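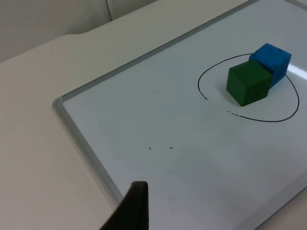

Photo: Qianru Peng / Cludetti

Leave the marker on the board

We keep a whiteboard on the table of our sorting cell, with an oval drawn on it by hand. Blocks go in the oval. Mulugeta Zeleke would like it replaced with a machined plate, two dowel pins and an engraved outline. I think he is wrong, at least for this cell.

A plate fixes the target for good. The cell's job changes, and the target has to change with it. Redrawing a line takes one pen. A new plate from Zamora took 25 days in January, and the outline was obsolete when it arrived.

The usual complaint is wear. Marker lines break up, and the lower left of an oval can end up as a row of dashes. I accept that. A broken line is a maintenance item and should be on the shift sheet next to the finger check. Stray specks and smudges should be wiped off at the same time. Our sheet at Cludetti has no entry for either, and that is the fault I would correct first.

Glare is the stronger objection. A glossy board throws a reflection back at the wrist camera, and a bright patch close to the blocks is a poor thing to hand to a vision routine. The remedy is to move the lamp, or turn the board, and then repeat the camera check before running anything.

The board should also be clamped. On that point Zeleke and I agree.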